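Budgeting for a two-arm robot workcell

Category: Automation > Planning and Purchasing
Reading time: 7 minutes

Budgeting for a two-arm robot workcell is the work of estimating, before an order is placed, what it will cost to buy, install and run a table station with a pair of robot arms. The term is used mostly by research groups, training workshops and small firms which sort or pack light goods. It covers the arms and also the things which are often put in another budget or forgotten: the table, the frame, the computer, the cables, the floor space and the working hours of the people.

Scope of the budget

A budget of this kind is usually divided into equipment, installation and operation. Equipment means the two arms, their grippers, the cameras and the control computer. Installation includes transport, assembly, electrical work and floor marking. Operation is the largest part in many plans, although it is frequently the shortest chapter in the written document. It contains wages, spare parts, software licences and the replacement of test objects.

The Nesora planning sheet, which is common in teaching, puts these on one page and asks the buyer to fill the operation column first. Other sheets begin with the price of the arm. The result can be quite different, as a buyer who starts from the arm tends to choose the longest reach that the money allows and then has little left for the table.

Table and frame

The table is a small cost but it decides many others. A wooden top on a metal frame is cheap and can be drilled again when an arm must be moved. A mat in one plain colour is normally laid over the top, so that objects are easy to separate from the background in the camera picture. Mounting the arms on opposite sides gives a shared area in the middle, and this area, not the full size of the top, should be used when the work is planned.

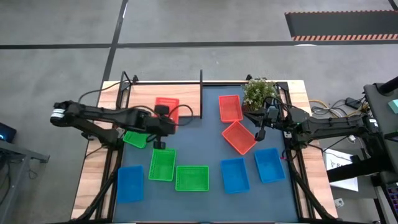

Test objects should be bought in the same order as the table. Plastic baskets are a usual choice for sorting tasks. They are light, they are sold in several colours, and a damaged one costs very little to replace. It is advised to buy more than the task needs, because shops change their colours and a later batch may not match. In the Khattak guide to workcell purchasing, test objects have their own line and are not placed under "sundries", where they are easily cut.

Cables are a further item. Each arm needs power and data, and a camera near the wrist adds another cable that has to bend with the arm. Cables at this place wear faster than the others. A plan for one year of work should have spare ones from the beginning – waiting for a delivery can stop the station longer than a mechanical fault.

Number of stations

Many buyers plan one station first and add more later. This is reasonable, but the room should be measured for the final number. Arms on neighbouring benches need distance between them, and the people who work there need seats, desks and a free path to the door. Power sockets are often on the wrong side of the room. A cable from the ceiling is one solution and keeps part of the floor clear.

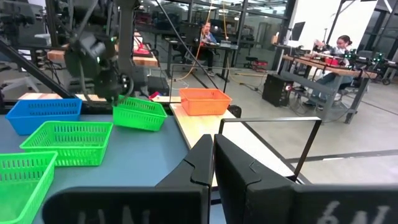
Staff hours are counted for each station and not for each arm. During the first period a station needs a person near to it for almost the whole shift, to reset objects and to stop the arms when something is wrong. Some plans assume that one person will look after several stations from the first day. Experience at the Nullville training workshop was different: the budget there foresaw 1,611 staff hours for the first year, and the hours were used up in nine months. The rest of the year was paid from the reserve.

Grippers and wearing parts

Gripper fingers are treated as a consumable. Plastic fingers can be made in the workshop if a printer is available, and in this case the material and the printing time should both be entered. The Prutex cost model, used by several small buyers, counts two spare pairs for each arm. It has been criticised for giving no value to the time of changing them – a short job which is repeated many times.

Timing of the order

Where the budget year ends in December, orders are often placed late in the autumn and delivery falls into the next year. Buyers should ask whether the invoice or the delivery decides to which year the cost belongs.

Related articles
Gripper (robotics)
Total cost of ownership
Workbench layout
Spare parts planning
Floor marking in workshops

Last edited: Monday, October 28, 2024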